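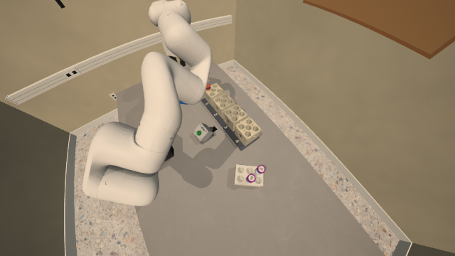

# Trondwood Paint Color Notes

Trondwood is a collection of short notes about interior wall paint in older apartments. Each note says which color was put on a wall, what was under it, and what the people living there thought of it after one winter. I started the collection when we repainted our own kitchen in Treltthorpe, and I was not able to find plain information about how muted colors behave in a room with little daylight.

Version of this file: 12 June 2021

## What is inside

The collection has 1,000 notes in one table, `notes.csv`. There is also a second table, `rooms.csv`, with one row for each room. A room can have more than one note, for example when the owner has painted it two times.

| Column | Meaning |
|---|---|
| `note_id` | number of the note |
| `room_id` | connects to `rooms.csv` |
| `color_family` | beige, olive, gray, white, other |
| `finish` | matte, eggshell, satin |
| `undercoat` | yes, no, unknown |
| `window_side` | north, east, south, west, none |
| `comment` | free text, in the words of the owner |

Please be careful with `color_family`. Many owners could not decide between beige and olive, and I left their choice as they wrote it. If you need a stricter division, read the comments also.

## How the notes were collected

The paper forms were given out in two shops, one in Treltthorpe and one in Sarıgül. The owner took the form home and returned it the next November or later. Forms from Sarıgül were written in Turkish and I translated them myself. The original text is kept in `comment_original`, which is empty for all other rows.

I removed street names, telephone numbers and names of painters. Forms without a finish were returned to the owner one time, and if there was still no answer I did not include them.

## Known problems

- Rooms with windows to the north are too many. People with dark rooms were more interested to answer.
- The word "cream" is used for very different colors. It is counted under white in the older notes and under beige in the newer ones. I plan to correct this.
- For 30 notes the undercoat is marked `yes`, but the comment says something different.
- Bathrooms are almost missing.
- Satin finish on ceilings appears in 2 notes only, so please do not make any conclusion from them.

## How to use it

The files are UTF-8 with commas between the columns. If your spreadsheet program shows the name Sarıgül with strange letters, choose the encoding by hand when you open the file.

To try your script first on something small, use `sample.csv`. It contains 50 notes taken by chance from the full table.

## License and corrections

You may copy, change and share the tables for any purpose, if you mention Trondwood and say what you changed. The cover pages of the paper forms were printed by Drusura and are not part of this license.

Corrections are welcome. Please write the `note_id` in the title of your message and send one correction per message. I answer slowly in summer.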